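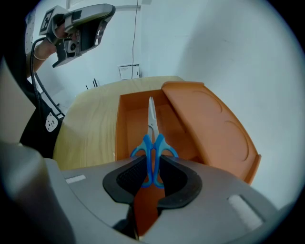 Scissors in the gripper, orange box on the table

Scissors slip when I lift them out of a box
Posted by Hattar, 11/07/2020

I'm building a pair of hand-held grippers at a shared workshop, based on the Ralley plans with some changes of my own. Each one has two fingers with a textured pad on the inner face and a marker on top for tracking. The test job is simple: take a pair of scissors out of a box by the handles, then put them back.

Flat parts are no problem. With the scissors I get a decent hold low on the handles, but as soon as I tilt my wrist they turn between the pads. I've tried squeezing harder and that bends the fingers more than I'd like.

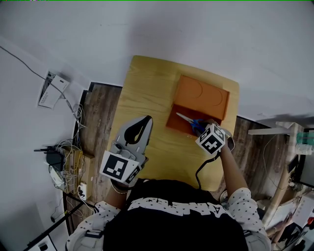 The cable is also a nuisance. It runs back toward my chest and I can feel it pull when I reach for the far side of the table. Should I change the pads, the fingers or the way I hold the thing? I'd like to avoid reprinting the fingers, as a set takes 16 hours on our printer.

Sneha Singhal
Look at where the pads touch before you change anything. Scissor handles are loops, so you may only be touching along a thin strip, and then the part is free to swing. Rub some chalk on the pads, close them on the handles and see what comes off.

If it's a thin strip, put 2 mm of soft foam behind the pad and glue the same mesh back over it. I did this on mine in February and left the fingers alone. Grip closer to the pivot too, if the box gives you room. The blades are the heavy end and they want to swing down.
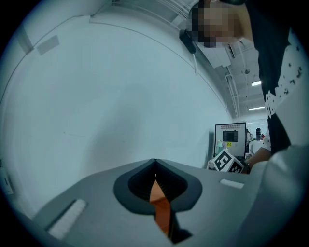 For the cable, tape it to your forearm just below the elbow and leave a loose loop at the wrist. Bend your wrist all the way both ways before you tape it down. Check that the loop doesn't cross in front of the lens or hide a marker, or you'll fix the pull and lose your tracking.

Jitley
just use rubber bands. wrap 2 on each finger, works fine for me on pens and spoons

Kunilora
Rubber bands are OK for a quick test but mine dried out and cracked. I'd go with the foam. Which filament are the fingers? Some of them are just too bendy for this.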